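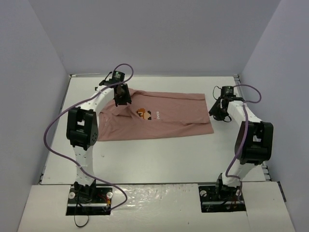 A pink t-shirt spread out on a white tabletop, with a robot arm on either side.

Trenport's clothes swap is back, and it's bigger than ever!

Dec 27, 2018 - The Halliday Clothes Swap returns to Trenport this March, with 15 rails of clothes, a mending corner and a whole table just for school uniform.

The first swap was held in the old Bilden shop last spring and drew 160 people on a very wet morning. Between them they brought in more than 600 items, from christening gowns to football shirts, and nearly all of it went home with someone new.

"We ran out of hangers in the first hour and had to send my brother out for more," said organiser Nosipho Zwane. "I have never seen so many people so happy about second-hand jumpers - we knew straight away we wanted to do it again."

The rules are simple. Bring up to ten clean, wearable items, collect a token for each one and spend your tokens on whatever you like. T-shirts and children's clothes are especially welcome, as they were the first to go last time.

Archie Cowie and Kinga Vincze will be running the mending corner, where visitors can learn to sew on a button, patch a knee or take up a hem. Threads and needles are provided.

Entry is free. Bags can be dropped off at the Flusine café, Trenport, from the first week of March.

Press contact: Régis Barbier, Halliday Clothes Swap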